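Two trains and a bus to look at brake pads: the Grundberg open day

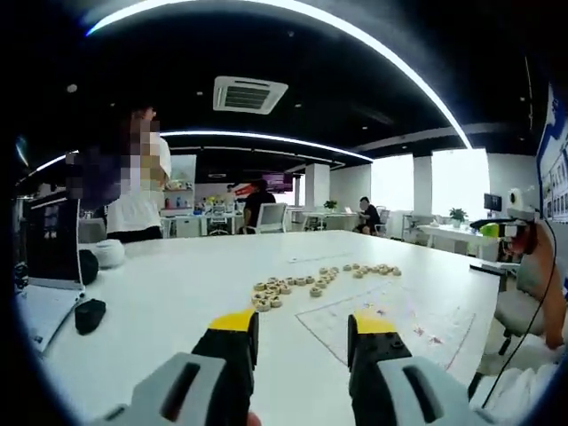
Getting there

Grundberg make brake pads and discs for motorcycles, mostly for bikes old enough that the dealer laughs when you ring up. Every so often they open the works to owners' clubs, and Hanna Dudek put my name down without asking me. Her own bike was in bits, as was mine, so the two of us arrived at a motorcycle factory by bus, carrying our helmets out of vanity.

You sign in, you get a yellow badge, and you are told to keep inside the painted lines. The painted lines go past the coffee machine but don't stop at it.

The pad shop

Our guide was Halldóra Fogh, who has run the pressing side since the firm moved from Ristel and has a good loud voice for it. The mix goes in as something like damp soot. What's in it she wouldn't say, though a man in a Flinwood Owners' Club jacket asked four times in different ways. It gets weighed, tipped into a mould and squashed on to a steel backing plate, then baked. The ovens sit at 185 degrees and the room isn't far behind.

After that every pad is ground flat and has its edges chamfered. I'd always assumed the chamfer was there to make the thing look expensive. It helps stop them squealing, apparently, and I have spent years filing it on by hand to pads that already had it.

A batch from the ovens gets pulled apart on a machine that tries to shear the lining off the plate. It goes with a bang. They did it twice because someone had missed it while changing a lens.

Discs

Less to see, as the drilling is done behind a door with a small window and thirty of us wanted to look through it. I got a view of the Flinwood jacket. The surface grinding was better, and they let us handle a disc before and after. Weronika Malinowski, on inspection, spins each one against a dial gauge and can tell you it's bent before the needle does. She took a look at the one Hanna had brought along in a carrier bag and said "no" quite kindly.

Lunch, and the talk

Sandwiches, with a choice of egg or the other egg. Then a talk on brake fluid, which I had been dreading and which was the best bit of the day. The gist was that fluid soaks up water from the air, so the half tin on your shelf from the last time you did the job should go to the tip. I have a half tin on my shelf. I also have one behind it.

Somebody brought up bleeding, and that was the next half hour gone. The room split between the vacuum pump people and the bit-of-hose people. Halldóra's view was that either will do if you keep the reservoir topped up, and that most of the spongy levers she hears about are a tired hose or a caliper that wants a clean.

The shop

Seconds were on sale by the gate, cosmetic faults only, £23 a pair. I bought front pads for the Laitinen and found when I got home that they were rears. Hanna bought a disc and carried it back in the same bag as the old one. She says she can tell which is which.

Next open day is in March, and you book through your club. Take ear plugs and your own lunch.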